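## 4. Comparing two hand-held grippers

Do this section after both Skemora grippers have been charged and paired. Use the same garment and the same surface for both units.

1. Spread a plain sheet over the work surface. Wrinkles are fine.
2. Lay a T-shirt on the sheet. Do not smooth it.
3. Hold the first gripper by the handle and close the jaw on one edge of the shirt.
4. Hold for 15 seconds, then lift the edge slowly and set it back down.
5. Open the jaw fully before you move away from the fabric.
6. Repeat at three other points on the shirt, then switch to gripper 2.

**Note:** Set the log rate to 90 on both units. If the rates differ, the Plalluleo viewer will not line up the two runs.

**Caution:** Do not force the jaw open by hand. Use the release — it is under the trigger — and wait for the click.
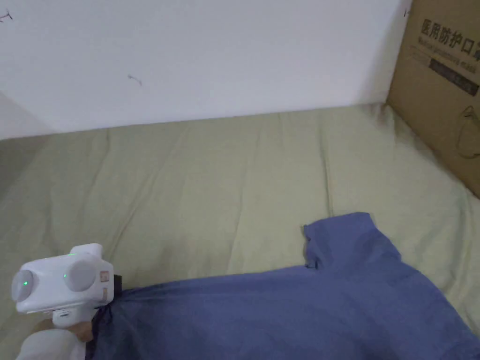 Grip position matters more than grip force in this test. Take the fabric near an outer edge and let it bunch a little in the jaw. With the blue shirt, the gripper has the left edge and the rest of the cloth lies off to the right, so any slip is easy to see against the green sheet. Write down each slip and send the sheet to Piret Ots with the log files.

Last revised 8/2/18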